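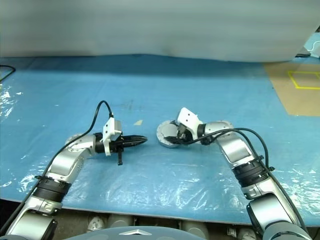

Serena Barbieri wants to know why the left gripper got new fingers and the right one didn't, and whether that means we'll be back in June asking for another set. Fair question. Short answer no. Longer one further down under Grippers.

Progress report, two-arm cell, Clileo project
To: Serena Barbieri, Restance
From: Rowena Estrella
cc: Gerardo Pellegrini, Sveva Orlandini

Sorry this is brief, writing it between test runs.

Where we are

Cell is up. Both arms power on, home and hold position. Tip-to-tip alignment done and redone, see below. Handling of plastic film not started properly yet, that is the next block of work. We are behind on the plan by 2 weeks, all of it from cabling and the waiting that went with it.

Spent so far on spares and small parts: 600 out of the 2,000 in the maintenance line. Invoices are with Gerardo.

Cables

Biggest time sink of the period. The left gripper kept dropping off the bus whenever the elbow folded past a certain point. Blamed the controller first, then the firmware, lost days on both. It was the cable. Too short between the last clip and the connector, so it pulled on the plug every time the arm reached in.

Rerouted on both arms. Cable now runs outside the arm with a tall loop over the elbow, clips down by the ribbed collar. Left one plugs in at the top of the bracket. No dropouts since, including an overnight run of the reach-in motion. Sveva checks the clips each morning before power on and writes it in the log. They do creep a bit. Might swap to a wider clip if it gets worse, cost is small.

Alignment

We bring the two grippers in from either side until the tips face each other over the mat with a small gap, then compare where the arms think they are with where they are. First pass was off by 3 mm in height. Traced to the right arm base, one bolt not torqued after the move. Tightened, recalibrated, repeated next day, numbers held.

Procedure is now written up so that anyone on the team can do it:
home both arms
close the fingers
bring left in first, then right, slow speed
read off gap and height, enter in sheet
if height is out, check base bolts BEFORE touching the calibration file

That last line is there because of me. I overwrote a good file.

Grippers

To Serena's question. Left fingers were worn at the tip from the earlier trials with Marus, where that arm did nearly all the picking. Right arm mostly held things still, so its fingers are fine, measured them against the drawing. From now on the programs split the picking between both sides and wear should even out. We have one spare set on the shelf and don't expect to open it this period.

Bracket screws on both sides re-done with threadlocker. One on the left had backed out.

Work area

Blue mat stays. Clear film goes on top for the trials. It wrinkles and throws bright reflections, worse toward the front, and the vision side does not like that at all. Lights lowered once already, helped some. Ona Liepiņa has suggested diffusers, quote asked from Antunes, nothing back yet. White curtain behind the mat stays too.

Mat needs wiping down and scraps picking off before each run. Small bits of packaging keep turning up on it and the segmentation picks them up as objects. Added to the morning list.

Still open

Diffuser quote.
Emergency stop retest after the cable change, booked, needs Gerardo in the room.
Backup of calibration files to the shared drive. Currently on one laptop, I know.
Right arm makes a faint tick near the shoulder at low speed. Doesnt show in the torque log. Watching it.

What we need from you

An OK to carry the unspent maintenance money into the next period. And a yes or no on the diffusers once the price is in, if its quick we can fit them before film trials start.

Next report will have the first film results. Call after 3 if anything here is unclear, mornings I'm at the cell and don't hear the phone.

Rowena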